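Speaker notes – "What to Do With All That Cardboard"
Tundgate Library, community room, Wednesday evening session
Speaker: Despina Onu

(Wait for the door to settle. People always come in with coats and bags, so give them a minute and chat with the front row.)

Good evening, everybody, and thank you for coming out. I know it's a work night and I know some of you had to find parking behind the bakery, so I'm grateful. My name is Despina, I've been fixing, folding and cutting up boxes for 15 years, first in the stockroom at Midine and later in my own garage, and tonight I'd like to talk with you about the brown stuff that piles up by everybody's back door.

Let me start with a quick show of hands. Who has a stack of boxes at home right now? Keep your hand up if there's another box inside the box. Yes, me too.

(Pause here. Let them laugh and talk to each other a little.)

When Oliwia Gajewski asked me to do this talk, she wanted the recycling rules, and we'll get to those, I promise. But I'd like to begin with the material itself, and how you take it apart. Corrugated board is two flat sheets with a wavy sheet glued in between. The waves are called fluting. If you hold a piece up and look at it from the end, you'll see little tunnels running all the way through.

(Pass around the sample squares now. There are 54 in the shoebox. Ask people to bend theirs one way, then turn it and bend it the other way.)

Feel that? One direction folds almost by itself, and the other one fights you. My mother-in-law used to say it was like petting a cat backward. Tearing works the same way. Go along the tunnels and you get a fairly straight line. Go across them and the top sheet peels off in one place, the middle rips in another, and you end up with a shaggy edge and little tabs sticking out at the side.

I should say that a torn edge is perfectly fine for the recycling cart. I used to trim mine with scissors – I really did, for years – until Tharun Panicker saw me at it and very kindly asked what I thought the pulping tank was going to do with it.

(Next part is the demo. Clear the cups off the table first! Box from under the lectern, the tall one.)

So, flattening a box. Take the tape off before anything else, and start from the bottom seam. If the tape won't lift, run the back of a butter knife underneath it. Then open the flaps, find the glued corner, and pull that corner apart slowly with both hands. You'll hear it. After that the whole box lies down flat for you.

For big boxes, the kind a washing machine or a bookcase comes in, you'll need to cut. Use a short blade, cut away from yourself, and score before you fold. Pinch the panel down low, near where you're working, or it will flap around and the tear will wander off wherever it likes.

(If Dinesh Venkataraman is in the room, ask him to tell the bookcase story. Keep him to a couple of minutes if you can. Good luck.)

Now, what goes in the cart. Clean and dry cardboard, yes. Pizza boxes – tear off the greasy half and keep the lid. Waxy produce boxes, no. A few strips of leftover tape won't hurt. Please don't tie bundles with plastic string. At the Grurka drop-off they want pieces no longer than your arm, and the gate closes at 7 in the evening, so don't do what I did in April and drive over after supper.

And some pieces are worth keeping. I keep the long narrow ones for drawer dividers, for tying up tomato plants, for winding yarn and Christmas lights, and for scraping the mud off my boots. Veronica Cozma lines her seed trays with them. We had 201 seedlings between us last spring and I believe most of them started life on a piece of shipping box.

(Questions. Somebody will ask about bugs. Answer: store it off the floor, keep it dry, don't keep it forever.)

Please take your sample square home with you, and help yourselves to the cookies. I'll leave the last slide up while we stack the chairs. 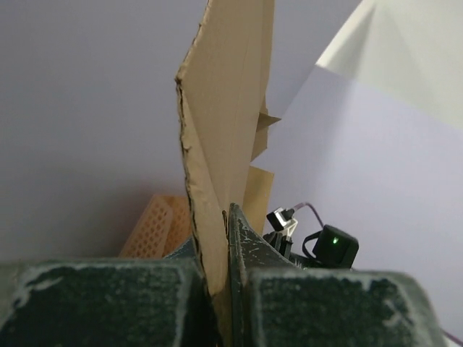
Last slide: Corrugated cardboard with a ragged left edge and two torn flaps on the right.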